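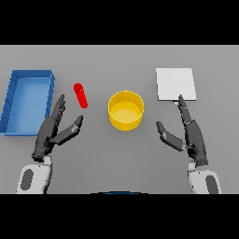

Hina Zaidi
Household editor

Most kitchen benches fill up from the back. The toaster goes against the wall, then the kettle, then the bread bin, and whatever comes home in your pockets lands in front of them. By the end of the week you are chopping onions on a patch the size of a dinner plate.

A tray is the cheapest fix I know. Put one at the end of the bench nearest the door and let it take the keys, the mail and the school notes. When it is full, empty it. Choose one with an open top and sides low enough that you can see what is in it from across the room. Lids get things stacked on them.

Clearing the bench

Take everything off. Put it on the dining table or the floor. Wipe down with warm water and a small squirt of dishwashing liquid, then again with a clean damp cloth, then dry it. Soap left behind is what makes a dark benchtop look smeary in the afternoon light.

Put back only what you used in the past fortnight. The rest can go in a cupboard until February. If you have not gone looking for it by then, offer it to someone in the family or take it to the op shop.

Leave a clear working space next to the stove and another next to the sink. If you only have room for one, keep the one by the stove, as that is where you will be putting down hot pans. A folded tea towel is not a good pot stand, especially a damp one. Use a proper cork or timber trivet.

Stains

Tea and coffee: bicarb mixed with water to a soft paste. Leave it on for 15 minutes and wipe off without scrubbing. Works on laminate and on the inside of mugs.

Turmeric: harder. Dishwashing liquid first, then bicarb paste, then sunlight if the thing can be carried outside. A yellow chopping board left on the line side of the house for a couple of days will come back most of the way. On a white benchtop, get to it straight away.

Beetroot: cold water before anything else.

Rust rings from tins: lemon juice and salt, but keep it well away from marble and any other natural stone. Lemon and vinegar both etch stone and the dull mark cannot be wiped off.

Permanent marker: methylated spirits on a cotton ball, window open, stove off. Try a hidden spot first. 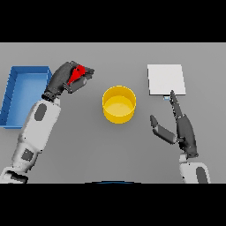

Issue 235

Drawers

Cutlery trays slide about when the drawer is wider than the tray. Cut a strip of non-slip matting to fit underneath. If there is still a gap down the side, that is the place for skewers, chopsticks and the thermometer.

Measure the inside of the drawer, not the front. I bought a Bostel insert for our second drawer going by the front panel and it was 16 millimetres too wide. The shop took it back, but I had thrown out the sleeve and they gave me store credit. Drawer runners take up more room than you would think, and older cupboards are rarely square, so measure at the back as well.

For deep drawers, stand things on their edge. Baking trays, cooling racks and chopping boards all keep better upright, and you can pull one out without lifting the lot. A tension rod across the drawer makes a good divider.

Tins and jars

Write the month on the lid when you open a jar. A strip of masking tape will do if the lid is dark. Decant flour and rice if you have had trouble with pantry moths, and put new flour in the freezer for a few days before it goes in the pantry. Bay leaves are often recommended. I have tried them and still had moths.

Old stock goes to the front. It takes a bit longer when unpacking the shopping - do it anyway.

Jar labels that will not soak off can be rubbed with cooking oil, left for an hour, then washed in hot water. Eucalyptus oil is quicker on the gluey ones.

From readers

Yoga Mangundap wrote in about sticky cupboard doors above the stove. He uses a cloth wrung out in hot water with a spoonful of washing soda, and wears gloves. It took 35 minutes to do both sides of the range hood cupboards, and he rinsed twice. Do not use washing soda on aluminium, as it will turn it dark.

A reader in Kakakhel Street asks whether wooden spoons can go in the dishwasher. They can, but they come out furry and will split sooner. Wash by hand, dry standing up, and rub with a little food-grade mineral oil when they look pale.

Several people have asked about descaling kettles. Half white vinegar, half water, bring to the boil, switch off and leave to cool. Tip it out, then boil and empty twice with plain water before making tea.

Next issue: freezer space, and what to do with odd lids.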